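Search this site
Enter keywords
Go

Print this page | E-mail this page

Clistside Early Learning Certificate
Unit 14: Setting Up a Pretend Kitchen Table
Handout, revised March 2, 2021

Last unit dealt with shelves and bins. This one is about the table itself, and what to put out on it for children between three and five.

Start with fewer pieces than you think you need. A crowded table gets swept onto the floor. Two or three foods, a board and a few plates will keep a small group going for a whole play period. The Udura inventory sheet lists 212 play food items, and students often want to use them all in the first week. Leave most of them in the bin.

Plates should be plastic, round and in plain colors. Yellow, pink and green are easy for children to name and easy to tell apart. Lay them in a row at the back of the table and keep the cutting board toward the front, within reach. The food starts on the board.
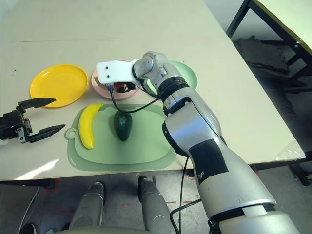

Choose foods that differ in shape as well as color. A banana and an avocado work well together – one is long and curved, the other short and round, and most children know at least one of them from home. Foods that look too much alike (lemon and lime, say) can wait until April, when we do sorting.

Talk while you set up. Useful phrases:
- "The banana goes on the yellow plate."
- "Which plate is in the middle?"
- "What is still on the board?"

Give one direction at a time. If a child puts the food on a different plate, name that plate and carry on.

For the next meeting, sketch your own table plan and bring it with you. The Trirbridge group should also bring the wash-up checklist from Unit 12.

Reader comments (3)

Is the checklist the one-page version or the long one?

One page. The long one is for the final folder.

We used a pear in place of the avocado and it went fine.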